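Speaker notes: The coffee table on the second floor
Ayane Hoshino, Cukia
Spring house meeting, Thu 13 April
Planned time: 10 minutes, then questions

Slide 1. Title

Good afternoon. Wait until the people at the back have sat down. Thank them for coming after lunch, which is a difficult hour.

Say my name and that I work in the sample department, so coffee is not my profession. In January I was asked to put the coffee corner in order, and I said yes too quickly. (Small pause. Maybe they laugh.)

Today I want to speak about one table, one machine and one tray. I will also speak about washing the cups, but only shortly.

Slide 2. How it was before

Before January we had the machine in the narrow kitchen beside the copy room. Two persons could stand there, if they liked each other. The machine stood under a wall cupboard, and when you wanted to fill the water you had to pull the whole machine forward by its body. The feet made marks on the counter. I show the marks.

I kept a paper on the wall for one month and asked everybody to write down what annoyed them. I received 114 notes. Of these, 76 were about water: the tank is empty, the tank is hard to take out, somebody filled it too much, there is water behind the machine. I had expected that people would complain about the taste. The taste was mentioned too, mostly by the same person, who signed every time.

Do not say the name. He will be in the room.

Slide 3. The table

We moved everything to the wooden table in the open area. It is a light wood with a warm color, like honey, and the far edge is a little curved. I like this table very much. It came from the old reception at Flevberg, when they closed the front desk, and it was standing in the storage with boxes on it.

Some colleagues asked if wood is a good idea for coffee. It is a fair question. Wood does not like standing water. My answer is on the next slide.

If somebody asks about the finish: we oiled it two times, with one day between. Let the oil dry properly. The first time I was not patient, and my sleeve was sticking to it.

Slide 4. The tray

The answer is a tray. Ours is teal blue, with round corners and a raised lip. The lip is the important part. A flat board looks nice in a catalog, but a drop runs over the side of it.

The rule is that a cup which has coffee in it, or had coffee in it, stands on the tray. It does not need to be straight and it does not need to be in the same place each day. In the first week I was always correcting the angle of the tray when I walked past, and after that I decided to stop.

Two colleagues wanted a tray with handles. We tried one. The handles were in the way when you wanted to reach a cup from the side, so it went to the meeting room, where it holds pens.

Explain that the tray is washed by hand, with a soft cloth. We have one cloth for the tray and one for the table. Please do not use the table cloth for the tray (I will say "cloth for the table", because a tablecloth is another thing, and last time I made people confused).

Slide 5. The machine

It is a capsule machine, white, with a long silver-gray panel on the top. I know that some of you prefer filter coffee. I prefer it too at home. For a floor where people come at different times, capsules are easier, and the cup is fresh.

What I ask you to look at is the water tank. It is clear plastic and it is on the right side of the machine. On the new table there is nothing above it, so you can take off the round lid without moving anything. You can also see from the walking way how much water is inside. On the wall paper this was the biggest complaint, and since we moved I did not receive one note about it. I am not sure if people are satisfied or if they lost the pen.

The drip tray in front is metal-colored with small holes. Empty it at the end of the day. It looks clean from above for a long time when it is not clean below, so please lift the grid and look.

Descaling: I do this myself with the Asovel powder, early in the morning, before others arrive. If you see a sign on the machine with my handwriting, please wait. The water must go through two times with no capsule. One colleague did not wait and said the coffee was "interesting".

Slide 6. Glass or porcelain

This was the longest discussion of the whole project, I did not expect it.

I chose clear glass cups. With glass you see what is left inside. In an office many people drink three quarters of the coffee, then the phone rings, and the cup stays. In a white mug with high walls you do not notice it until you already put your hand around it. In a glass you see a little brown at the bottom already from your chair, and you know this cup is finished and can go to the sink.

Against glass: it becomes hot on the outside, and it shows every finger. Also true that you must not take it from the sink with wet soap hands and then hurry. We bought a box of 6 and put the other mugs in the cupboard, not in the garbage. Who wants a mug can take a mug.

Give time here for the mug people. Be friendly. Then continue.

Slide 7. What stays on the table and what goes away

When the table was new, everything came to it in two weeks. Sugar in three kinds, a plant, somebody's vitamins, a calendar from a printing company. It was full again like the old kitchen.

So I took all of it off one evening and put back only what has a use for the coffee: the machine, the tray, a cup, and the black holder with the long thin rods, which stands at the back on the right. The holder has a round base and it was a present to our floor. It is not perfect for a small table because the rods go out to the side, but it is pretty, and I keep it away from the tank so the lid can open.

Sugar lives now in the drawer below. I put a label on the drawer. If you have a better idea for the sugar, come to me after the talk.

Slide 8. The end of the day

This is the part I ask you to remember, and I will say it slowly.

Take the cups from the tray to the sink. Hold a glass near the rim only if it is cooled down, and otherwise lower. Pour out what is left before you put it in the sink, because the coffee makes a brown ring on the steel. Wash, rinse, dry. Wipe the tray. Empty the drip tray. Fill the water in the morning and not in the evening.

It takes me four minutes. The weekly list is beside the door, and two fields in the list are still free. I will look at the room now in a kind way.

Slide 9. Last slide

Leave this one on the screen during the questions. Speak about the third floor only if they ask: they have the same type of corner planned, with a smaller table, and I told them to measure with the tank lid open.

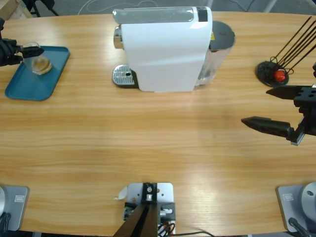 They would also need a second tray, so one can dry while the other is used. I have the order number in my blue notebook, and I can send it to anyone who writes to me this week.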